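# Sample Packets and the Snack Shelf: Your Questions

Hello from the Kaltis pantry! Since we started the tasting corner in June I've been asked the same things over and over, so I've put the answers in one place. – Esperanza Sorensen

## What is the tasting corner?

A spot for small packets of coffee and snacks, so you can try something before you buy a full-size bag. I love it. You get to be picky without spending much, and you find things you would never have reached for at the store.

## How do I set up a shelf like yours at home?

Two tiers is plenty! Stand the packets up and lean them a little so the labels face out. I like to keep one label color to a tier – you can find what you want from across the room.
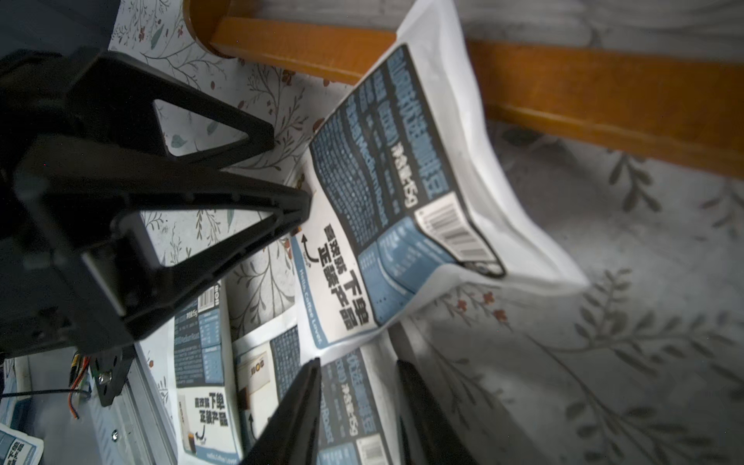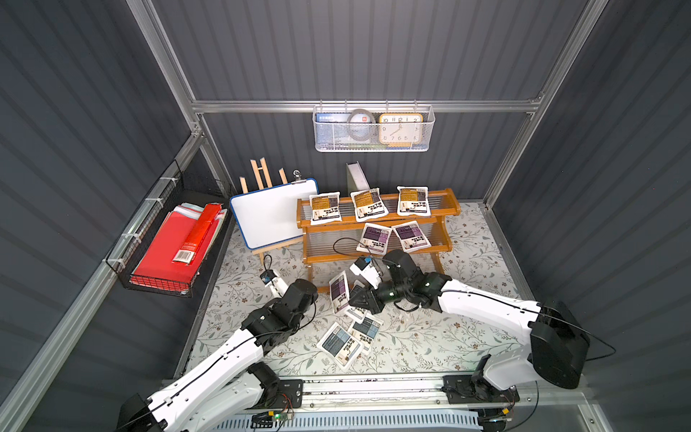
## Can I mix coffee and snacks on one shelf?

Sure, as long as everything is sealed. Once a coffee bag is open, move it to a jar with a tight lid, or your crackers will taste like espresso. (Some people have told me they'd be fine with that.)

## How much coffee is in a small bag?

Check the net weight on the label. On Chinese packaging look for 净含量, and the number right after it is what you want. A 15 g bag of beans makes one good mug for me, with 200 ml of water if I want it strong. My big Brunden press holds 700 ml, so I save that for full-size bags.

## The label is in Chinese. How do I know if it's beans or ground?

Look for 咖啡豆, which means coffee beans. Ground coffee usually says 咖啡粉. Only the last character changes, so it's an easy one to learn!

## I don't have a grinder. Am I stuck?

Not at all! Borrow the Marchuk hand grinder from the drawer under the sink. Please brush it out when you're done.

## My packets keep sliding down flat. Any tricks?

Puffy ones are the worst for this. Press the bottom corners gently so the packet has a wider foot, then lean it against the back. A strip of non-slip liner helps too, especially on smooth slats.

## How long do small packets keep?

Go by the date on the packet. I put the oldest ones in front and do a quick check every 2 weeks.

## Can I bring packets to share?

Yes, please! Drop them off in room 205 at Flonmont, up to six of each kind. Sealed only, and leave the label on so people can check the ingredients.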